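Keeping the grippers going: a chat with Catherine Lindsay

I got to Sirnport just after 4, later than I'd promised, and Catherine Lindsay already had the kettle on and a gripper in bits on a tea towel. She looks after the hand-held grippers for Culel, the small outfit that records people doing household jobs so that robot arms can learn from them. I'd been wanting to talk to her for ages, mostly because I've got a pair of my own at home and one of them squeaks.

"Squeaks where?" she said, before I'd even got my coat off. I said when it closes. She asked if it squeaked all the way or only at the end, and I had to admit I hadn't noticed (I felt about twelve). All the way is usually the slide wanting a wipe, she told me, and only at the end is more likely a fitting that's worked loose on the crossbar.

Catherine came to this from sewing machines, which she repaired for years at Lamont, and you can tell. She doesn't like oil. "People drown things. You get a bit of fluff in there, then you've got felt." She wipes the slide with a dry lint-free cloth, opens and closes the fingers slowly, wipes again, and only then thinks about a dab of dry lubricant. The finger pads never get any. Those get a damp cloth and a good look for shiny patches.

And fluff is the big enemy, because so much of what Culel does is laundry and bedding. Coats, duvets, trousers, the lot. I asked which was worst, expecting her to say towels, and she went straight for quilted jackets! The cloth is slippery and the padding squashes, so a tired pad slides over the stitching when it ought to pinch. "I can tell a worn pad from the other side of the room if they're doing a puffer jacket. They start stabbing at it."

She tries every repaired pair on cloth before it goes back out, on a bed if she can get one, with both hands going. She reckons a table is too hard and too kind, and that a soft mattress shows up a lazy finger much sooner.

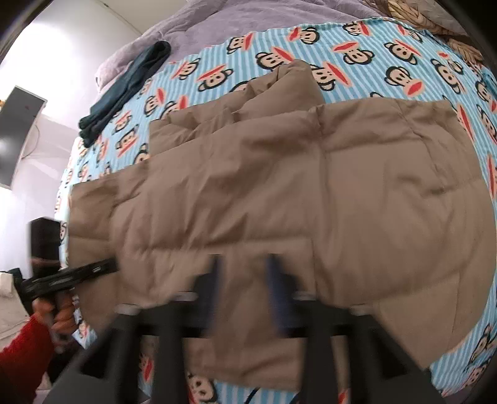 Setting up a pair from scratch

I asked her to talk me through it as if I knew nothing, which wasn't much of a stretch. She starts with the fingers shut and holds the gripper up to a window. If there's light between the pads at the tip but not at the root, one of them is sitting crooked, so she slackens it, squeezes the gripper closed by hand and tightens it again while it's still squeezed. Then the same on the other one. She always does the two together, even if only one has come in for repair, as mismatched hands drive people mad.

After that she opens and closes each one 60 times. I laughed, and she didn't. "You'd be surprised what comes loose at 50-odd." Then the camera gets its lens cleaned and she checks that the pads show in the picture where they should.

It all goes in a notebook. She was on entry 437 when I visited, and the one before it just said "hair again". The spare pads live in a Boltis tin with a split lid, sorted into new, nearly new and "for practice".

I asked how often I should be changing mine. She wouldn't give me a number, and said it depends what I'm picking up and whether I've got a cat. (I've got two.) She did say to stop storing them with the fingers squeezed under other things in a drawer, and I'd rather not say how she guessed.

I've since checked, by the way. It squeaks at the end.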